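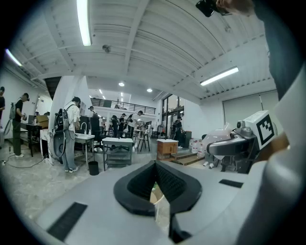 From: Roos Van Wijk
To: gripper-class list
Subject: Re: Tags coming loose, and who brings what on 13th May

Answers below, Henk. I've cut the part about parking because Ridley already answered it.

Henk Smits wrote:

> Hi all,
>
> Our group did two rounds with the hand-held grippers at the
> Hullska hall and got 70 clips out of it. When I went through
> them at home, a good part had the tag block turned a few
> degrees compared with the start of the round. I think the
> clamp is slipping. The knob felt tight when I checked it.
>
> Is it OK to glue the block in place? And do we have to throw
> out the clips where it has moved?
>
> Also, the work list says "cup task, both hands" but doesn't
> say which cup or where it starts. McIntyre's group put theirs
> on the metal work table and we used the small white one with
> the faucet. Which is right?
>
> Henk

Please don't glue it. The grippers go back to the fall class in October and they will need to take the blocks off. What has worked for us is a strip of thin rubber inside the clamp before you close it. An old bike tube is fine. Cut it a bit wider than the clamp, close the knob by hand, then give it another quarter turn. Don't use pliers on the knob. We cracked one that way last year and the spare took weeks to arrive.

Draw a pencil line across the clamp and the part it holds. If the line doesn't meet up at the end of a round, you know it moved, and you don't need to go home and look at the clips to find out.

About the clips you already have: keep all of them. If the tag turned between clips and then stayed put, we can correct for it by running the alignment again for that stretch. If it moved during a clip, that clip can't be used for the two-handed task. Put those in the folder called "moved" and leave the names as they are. Zellura, the script we use to check uploads, looks at the file names and will reject the whole batch if one has been changed. I lost an evening to that.

On the cup, both groups read the list correctly and the list was bad. I have changed it. The new text is:

Cup task, both hands. White cup, no handle. Start on the metal work table, near the left corner as you face it. Pick up with the left gripper, pass to the right, put down on the small white table next to the faucet. Water stays off.

Henk, your clips are still good for the single-hand set. McIntyre, yours are fine once the put-down is redone.

A few other things for the next session.

Finger pads. Look at the ribbed side before you start. If the ribs are shiny, wipe them with a damp cloth and let them dry. No alcohol, it makes the rubber hard. If the two sides don't close evenly, tell me before you record anything.

Bags. Several people have been walking around the work area with backpacks on. The floor is tight between the cabinet and the step, and when you turn with a gripper in each hand you can't see what is behind you. Put bags up on the mezzanine or by the wall.

Cables. The black one along the floor on the left side should be taped down before anyone records over there. I'll bring tape.

Count so far. The class has 111 clips that passed the check, and that is before Henk's second round. We need more than that for the report, but we are not behind. I would take fewer clips with a steady tag over a big pile we have to sort later.

For 13th May I have Henk bringing the rubber strips and a pencil, McIntyre bringing the cups, and Ridley bringing the charged batteries. All 4 please, Ridley, we ran out last time with two people still waiting. I will have the laptop and the printed work list. Doors open at 2 and I'd like the first clip recorded within half an hour of that.

If you can't make it, write to me directly and not to the list, so I can move people between groups.

Roos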